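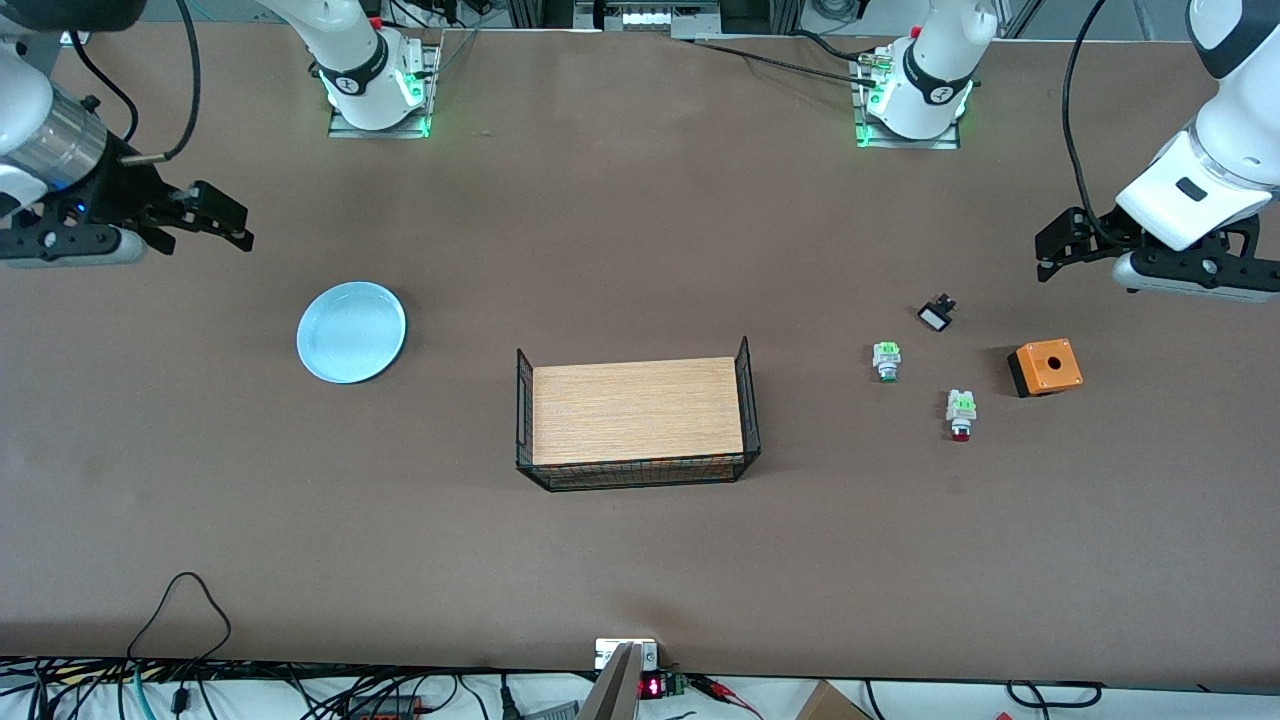

A reply under the last thread asks why we still collect by teleoperation at all, when a scripted pick would give cleaner trajectories in a tenth of the time. Fair question. Longer answer than fits in a reply, so new thread.

**1/**

Scripted picks are clean, and that is the problem with them for our use. The policy learns one approach vector per object and has no data for the region next to it. At test time it drifts two centimeters, lands outside anything it has seen, and stays there.

**2/**

A human operator drifts too, and then corrects. The corrections are what we want in the set. In the Cillum runs we stopped trimming them out in March. Same architecture, same training budget, fewer stalls above the object.

**3/**

Current task family is sorting small electrical parts on a two-arm table. Push-button switches, a switch enclosure box, a plate, a wire basket. Goal is given as a text instruction, one per episode. Arms are controlled together, joint space, no end-effector abstraction in the logged actions.

**4/**

Target for this block is 300 accepted episodes. We have 259. The rejected ones are stored in a separate split and labeled with a reason code. Please don't delete rejects. You will want them the first time somebody asks for a failure classifier.

**5/**

Reason codes, as used:

- `R1` dropped part, not recovered
- `R2` wrong target for the instruction
- `R3` arm-arm contact
- `R4` sync gap between camera and joint log
- `R5` operator abort

A dropped part that is recovered is accepted. It gets a flag, `rec=1`, and stays in the main split.

**6/**

R4 is the one that costs the most. An episode can look perfect on playback and still have the joint log running late against the video. We check by comparing commanded gripper close with the first frame of finger motion. More than three frames off and it goes out.

**7/**

The check is automatic now. Before that it was done by eye, on a sample, and we trained on a bad batch for a week. Loss curve looked normal the whole time. The policy closed its fingers early and we blamed the gripper calibration.

**8/**

Randomization. Positions are drawn by the Nerus script before each episode and shown to the operator on a second monitor. The operator places the parts by hand to match. Placement error is over 5 mm in many cases and we leave it alone.

**9/**

Free placement without the script was worse than I expected. Operators put things where the arms reach comfortably. Plot the start positions from our first block and you get two blobs with an empty band down the middle — the band where you have to choose which arm to use. So the policy had no opinion there and switched arms mid-reach.

**10/**

Arm choice is not in the instruction text. The operator decides. We log which arm makes first contact and check the balance at the end of each session. If one side falls behind, the script shifts its draw toward that side for the next session.

**11/**

Orientation is sampled separately from position. Switches are drawn as lying or upright, then given a yaw. Upright with yaw near the finger axis is easy. Lying, with the stem toward the gripper, is where most of the R1s come from. The fingers close on the housing, it rolls, and the operator has to regrasp.

**12/**

Someone will ask about translucent housings. Depth is unreliable on them. We don't use depth in the policy input, only RGB, so it matters less than it did on the Rukard rig, where the grasp planner was built on a point cloud.

**13/**

Session length is capped at 60 minutes per operator. Past that the episodes get shorter, which sounds good until you look at the actions. Fewer pauses, faster closes, more R3. The policy copies the haste without the judgment behind it.

**14/**

Numbers on pausing: we don't strip idle frames inside an episode. We strip them at the start, before first motion, and at the end, after the arms are back home. Idle at the start is poison for behavior cloning. The policy learns that doing nothing is a likely first action and then does it forever.

**15/**

Instruction text is written after the episode, from playback, by someone other than the operator. Two phrasings per episode. The first version of the protocol had the operator write it up front and we got the same sentence with a noun swapped, hundreds of times.

**16/**

Part names are from a fixed list for the audit, free in the phrasing. "Switch box," "enclosure," and "the orange one" all map to the same ID. If a phrasing could refer to two parts on the table, it goes back for a rewrite.

**17/**

On mixing scripted and teleoperated data, since that was the other half of the question. We tried it on Vasylenko, with 239 teleoperated episodes and an equal number of scripted ones. Better on centered starts, worse on everything near the edge of the workspace. I would not read much into one run. Seeds varied a lot.

**18/**

Next change to the protocol: mid-episode disturbance. A second person moves a part after the first reach has started. Held-out objects stay held out. Reason codes unchanged, plus `R6` for a hand still in view when the arm resumes.

**19/**

Episode format and the sync check script go up once the block closes. The camera calibration files need a cleanup pass first — two of them have the same serial and different intrinsics.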